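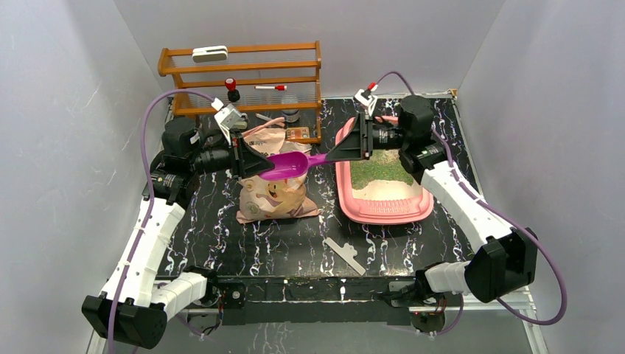
Febrero, por la noche.

Sigo con el desfase entre los dos brazos. Esta mañana he llegado al laboratorio con la idea de que el problema estaba en el planificador y me he pasado dos horas mirando trayectorias que estaban bien. El brazo derecho coge la pala por el mango y la lleva hasta la bolsa sin protestar. Lo que falla viene después, al inclinarla hacia la bandeja: la muñeca da un tirón, pequeño pero visible, justo cuando entra un bloque nuevo de acciones.

He comparado las marcas de tiempo de las cámaras de muñeca con las de los codificadores. La izquierda llega bien. La derecha llega con 70 ms de retraso respecto a la posición de las articulaciones, y la política recibe las dos cosas como si fueran del mismo instante. Con movimientos lentos no se nota. Al verter sí, porque la pala gira deprisa y la imagen que ve la red es la de una postura anterior.

Nelli Hämäläinen pasó antes de comer y le enseñé las curvas. Ella escribió la parte de sincronización de Tuvik el año pasado y reconoció el fallo enseguida: el nodo toma la hora de recepción y no la de captura. Dice que en Skallerside tuvieron lo mismo y que lo taparon con un filtro. No quiero taparlo. He cambiado el nodo para que use la hora de captura y guarde un búfer de 20 lecturas de articulaciones, y luego interpolo la postura al momento de la imagen. Son pocas líneas. He tardado más en compilar que en escribirlas.

Por la tarde, pruebas. Primero en vacío, repitiendo trayectorias grabadas, y el tirón casi desaparece. Luego con arena. De la bolsa a la bandeja, la misma tarea de toda la semana. Hice 40 intentos con el nodo nuevo y sin tocar nada más. El vertido sale más limpio. Quedan dos fallos que no tienen que ver con el tiempo:

– El brazo izquierdo se queda a veces esperando junto a la pala y no decide si sujetar la bolsa o apartarse. En las demostraciones yo mismo dudaba en ese punto, así que no me extraña que haya aprendido a dudar.

– La boca de la bolsa está arrugada y la estimación de profundidad ahí es mala. Cuando la pala entra torcida, roza el borde y empuja la bolsa hacia atrás.

Para lo primero voy a revisar las demostraciones. Tenemos aproximadamente 300 y sospecho que las de los primeros días sobran casi todas. Para lo segundo Nelli propone bajar la velocidad de aproximación y poner un umbral de par en la muñeca. Yo preferiría probar antes un límite en el ángulo de entrada, que se puede hacer en el propio controlador sin volver a entrenar. Quedamos en que cada uno prueba lo suyo.

Llamó Hakala a media tarde para preguntar si la rama estaría lista para la demostración de Claltstead. Le he dicho que la sincronización sí, el resto no lo sé. No le gustó mucho, pero tampoco insistió.

He barrido arena del suelo dos veces. Se mete en las zapatillas y la he traído hasta la cocina de casa.

Mañana: subir el cambio del nodo con su prueba, mirar por qué el registro pierde mensajes cuando el disco pasa de cierta ocupación, y separar las demostraciones malas antes de lanzar otro entrenamiento. También contestar a Nelli lo del umbral – se me ha olvidado mandarle los datos de par y me los pidió dos veces.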